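Fludov Hand-Held Gripper, two-finger
Supplied by Breltidar

12 shares | 4 comments

Two-jaw tool for recording manual pick-and-place work before an arm is purchased. Finger pads are replaceable and sold in packs of 4. The linkage is common to the hand-held and arm-mounted versions, so pads bought for one fit the other.

Planning notes
Budget one tool per operator plus a spare set of pads. Light packaging and film wear the pads slowly; cartons with cut edges wear them faster. Our planning figure is 632 recorded picks per item type, of which the first 100 should be treated as operator practice and discarded.

Item number: 357
Lead time: orders confirmed by Thursday ship the following week
Not included: mounting flange, arm, controller

Customers moving to an arm later should price the flange now – it is quoted separately and has the longer lead time. For mixed waste and returns sorting, ask Oona Manninen for the wide-opening variant. Quotes issued before May keep the old pad price.
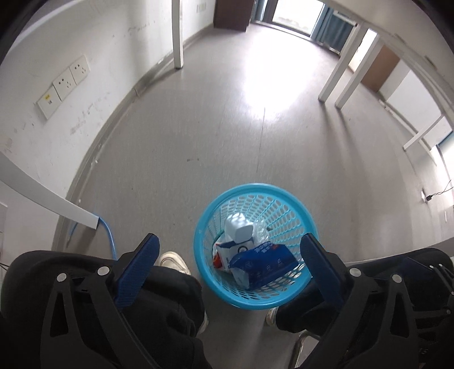
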